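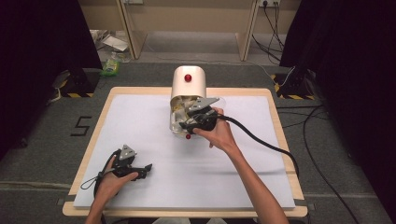
Chapter 8 is about batteries, and I'll admit up front that I've been looking forward to it since I started this book. We've spent a lot of pages on screens, sensors and radios, all the parts that get the big type on the box, and every one of them has been quietly drinking from the same small cup. Most parts of a gadget give you some way in. Take the small round red button on that white container in Figure 8.1: one look and you have a place to put your thumb. A battery gives you a little icon in the corner of a screen, and the icon (as we'll see) is a guess.

I got interested in this because of a radio. My aunt had a Plandard portable, bought in 1954, and it sat on her kitchen windowsill next to a drawer full of dead batteries that she refused to throw out. She was sure they "came back" if you let them rest. I laughed at her for years, and then I took a chemistry class and found out she was partly right! A worn-out battery that sits for a while can recover a bit of voltage, enough to give you the weather report and half a song. We'll get to why in Section 8.3, and I still feel a little bad about the laughing.

What you should know before you start

You need two ideas from earlier in the book. The first is power, measured in watts, which tells you how fast a device is using energy right now. The second is energy, measured in watt-hours, which tells you how much there is to use. If those two words still run together in your head, please go back and reread the end of Chapter 3. I mean it – I've taught this material with my colleague Hạnh Đoàn for a long time, and nearly every wrong answer we see on the battery homework comes from mixing them up.

A quick warm-up. Say a small speaker has a battery that holds 8 watt-hours, and it draws 2 watts when you play it at normal volume. Divide the first number by the second and you get four hours. Turn the volume up so it draws twice as much, and you're down to two. That's the whole calculation, and you'll do it so many times in this chapter that you'll be sick of it.

Now, does the real speaker play for four hours? Usually it quits sooner. Some energy is lost as heat on the way out of the battery, the device shuts itself off before the battery is fully drained, and an older battery doesn't hold what it held when it was new. Keep those three leaks in mind. Each one gets its own section.

The number on the box

On 1 February 2018 I put on a fitness band called the Grutska and wore it until it died. The box said five days. I got a little over three, and I was pretty annoyed, so I wrote down everything I had turned on: the heart rate sensor checking all the time, the screen lighting up whenever I lifted my wrist, every message from my phone buzzing through. Then I read the small print. The five days assumed the heart rate sensor was mostly off and the screen woke only a few times an hour.

Was the box lying? I used to say yes. Ida Lammers, who tested portable products for years before she came to teach down the hall from me, talked me out of it. Her point was that a company has to pick some pattern of use to test, and no pattern is going to match yours. What you can ask is that they print the pattern. When they do, you can work out your own number with the same division we just did (there's a long worked problem on this in Section 8.4, using my sad notebook from that week).
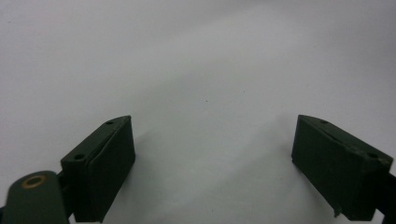 Figure 8.2 A small dark speck on a plain white surface.

Sleeping devices still eat

One more idea before the chapter gets going properly, because it surprises people. A gadget that looks off is often awake enough to listen for something: a tap, a phone nearby, an alarm you set. This is called standby, and the power it uses is tiny. The trouble is that it goes on all day and all night.

Think about an electric toothbrush. You run it for a few minutes a day and it spends the rest of its life on the shelf. If the motor uses a lot of power for a very short time, and the standby circuit uses a very small amount for a very long time, which one empties the battery? You can't tell by gut feeling. You have to multiply each one out. I had a class do this with an Ocampo travel clock, of all things, and the answer split the room so badly that we went through it again on the board the next morning.

The same goes for the cheap remote that came with your TV, the key finder on your keyring and the wireless mouse in your bag. Find one of them tonight and write down what kind of battery is in it. You'll want it for Activity 8A.

How the chapter is laid out

Section 8.1 opens up a simple battery on paper and names the parts. (On paper! Please don't cut into a real one, and especially not a rechargeable one.) Section 8.2 covers the rechargeable kind found in phones and watches, with a side trip to the Romovgate charger, which did nearly everything wrong and is a wonderful teacher for that reason. Section 8.3 deals with heat, cold, age and my aunt's drawer. Section 8.4 is the math, with 23 practice problems that start easy and get mean toward the end. Section 8.5 asks what that little icon in the corner is measuring and why it likes to drop so suddenly when it gets low.

Words to watch for: capacity, charge cycle, voltage, current, self-discharge, standby, cutoff. You've met voltage and current already. Leave the others alone until they come up, and start with the toothbrush question while it's fresh – write down your guess, motor or standby, in the margin of this page before you turn it.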